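Slide 6. Helldale: keeping a rural hospital open

Start with the numbers. Helldale has 1,504 residents, and the hospital draws from over 2,000 square miles. Next nearest is Camargo. Pause here.

When the maternity ward closed, families drove to Camargo or moved. The school lost a bus route the same year. Stress that link. 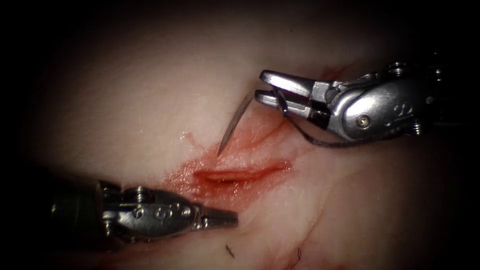 Needle driver and forceps at an incision on a tissue pad.

Slide 7. Who pays

County levy: 300 dollars a household. It passed on the second try. Mention the Isel clinic, which shares its billing office and night pharmacist.
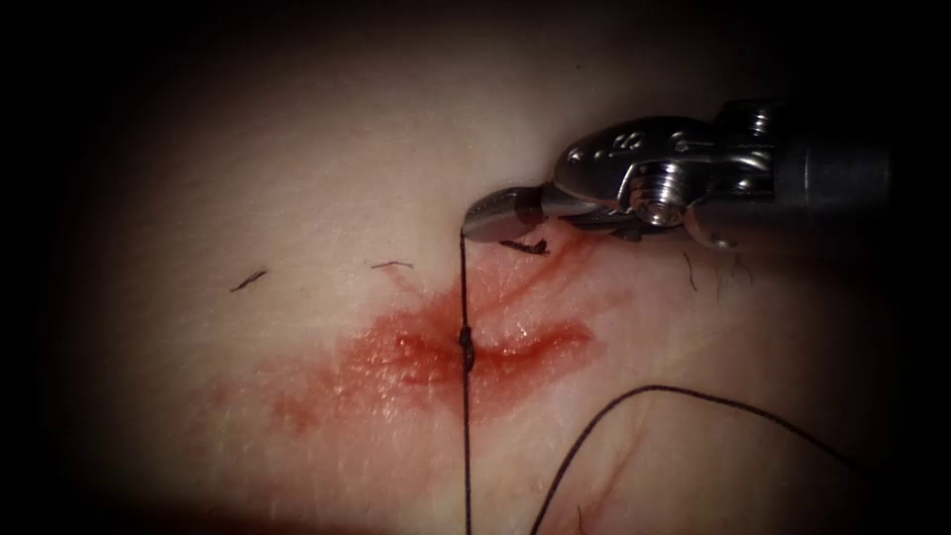
Instrument wrist and jaws, close view.

Slide 8. What we ask of the state

Pay for standby beds, full or not. Fix the ambulance rate. Skip the Pundora chart if we are past 3:30. Take questions on the levy first.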